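Arkum Music Awards

The Arkum Music Awards, known to most people in the region simply as the Arkums, are a yearly set of prizes for recorded and live music, given out in the lakeside town of Almont. They began as a supper for working musicians, and a good deal of that first spirit has hung on, even as the guest list has grown and the evening has found its way onto the radio.

Origins

The awards were started by the singer and bandleader Noeline Tomoana, who had spent many years playing dances up and down the lake and felt that the people she played with deserved a night of their own. The first gathering was held in the back room of the Arkum, a dance hall near the ferry landing, and the hall gave its name to the whole affair. Guests brought a dish to share, the prizes were read out between courses, and the winners were expected to play a song before they sat down again.

Tomoana ran the event more or less single-handed for its first few years, keeping the nominations in a school notebook and telephoning the winners herself on the following Monday if they had missed the supper.

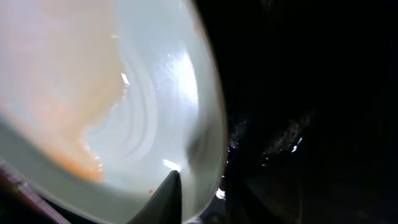
When the crowd outgrew the back room, which held 182 people at a squeeze, the supper moved into the main hall next door. The seating there came to 320, and for the first time tickets were sold to the public. Some of the older players grumbled about it – they liked knowing every face in the room – but the extra money paid for a proper sound system and a small fund for musicians who had fallen ill.

Categories

There are 19 prizes in all. The best loved are Song of the Year, Best Dance Band, Best Newcomer and the Long Road Award, which goes to a performer with a long working life behind them. Prizes for choirs, for music written for children and for sound engineers were added later, the last of these after a friendly but stubborn campaign by the engineers themselves.

Any record released or concert given in the lake counties during the previous calendar year may be entered. Entries are heard by a panel of about 200 voters, most of them musicians, teachers, radio people and record shop staff. Voters may not choose anything they have played on, sung on or been paid to promote, and a tie means that both acts receive the prize.

The Ketilsson Trophy

Each winner takes home a Ketilsson, a small bronze figure of a fiddler with one foot raised. It is named after the local foundry that casts it. In the early years the winners were given a framed certificate and a jar of preserves, and there are families in Almont who will still tell you that the preserves were the better prize.

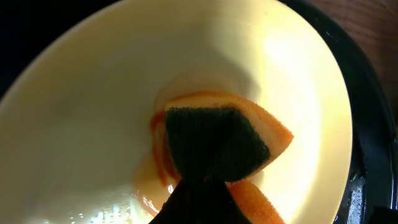

Broadcasting

The ceremony was first carried live by Skestex, a regional radio station, which sent a single announcer and two microphones. The broadcast begins at 7:30 in the evening and has no fixed closing time, so it has often run well past the late news. Television coverage was tried for two years and then dropped, as the lights made the hall uncomfortably warm and the dancers complained.

Lorna Baird, a former choir director, became host after Tomoana stepped back from the stage. Baird brought in the custom of opening the night with a song that everyone in the hall is asked to sing, with the words printed on the back of the program. Tomoana continued to present the Long Road Award, and received it herself in the year she gave up touring.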